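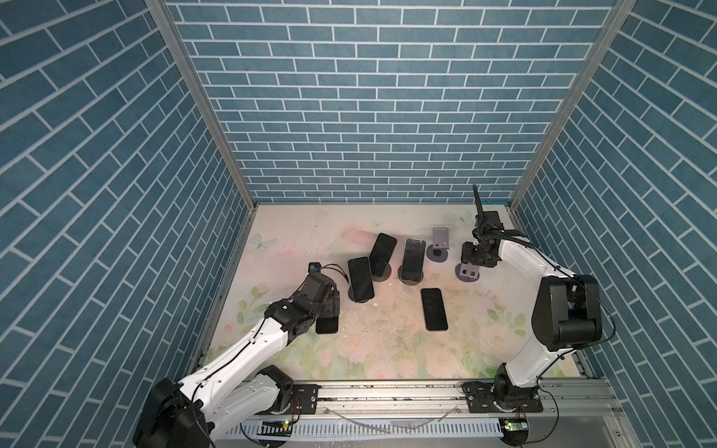 Good afternoon, and thank you to Vatbridge for hosting this session. My subject is the display and daily upkeep of handsets and their stands at a shop counter. A phone that lies flat is easily passed over, whereas one placed on a stand presents its screen to the customer at once. Both positions occur in the arrangement shown, where three phones are upright or leaning on round stands with dark bases, each at a slightly different angle. Our guidance asks for one angle across the whole row.

(Pause. Ask who sets up their own counter.)

The Ornia branches reviewed their counters in October. The review covered 29 counters and recorded 3,891 handset placements, of which 1,241 were corrected by staff before opening. Most corrections were minor – a stand turned a little, a phone set too near the edge of its base. The full table is in the handout.

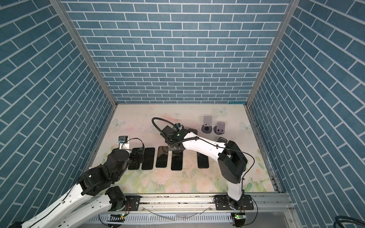 When should the stands be put out? They should go out first, before any handset leaves the drawer, so that the spacing can be settled while the counter is still clear.

Vichien Saengthong of the Sitthichai branch has kindly supplied the routine now used there. The mat is brushed and wiped. The stands are set in a row and checked from the customer's side. The handsets are then placed from left to right, and any that will not sit firmly is returned to the drawer and noted in the book.

(Move to the section on surfaces. Allow five minutes.)

Patterned surfaces deserve a word. Flowers and butterflies soften a counter and are well liked, but marks may be overlooked among them. Staff at Ustance now inspect the mat from two sides, at 8.30 in the morning and again at closing. Worn mats should be reported to the branch office in the usual way.

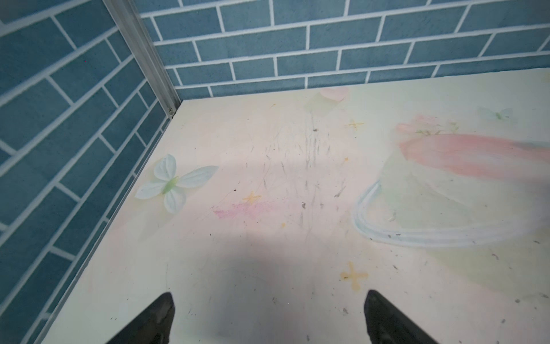

Slide 3. Printed floor surface with butterfly, beside brick-pattern walls.

Branches wishing to adopt the routine may collect the checklist at the door. There are 44 copies, and further copies may be requested from the Ornia office. I shall now take questions on stands and spacing – those on stock will be answered in the next session.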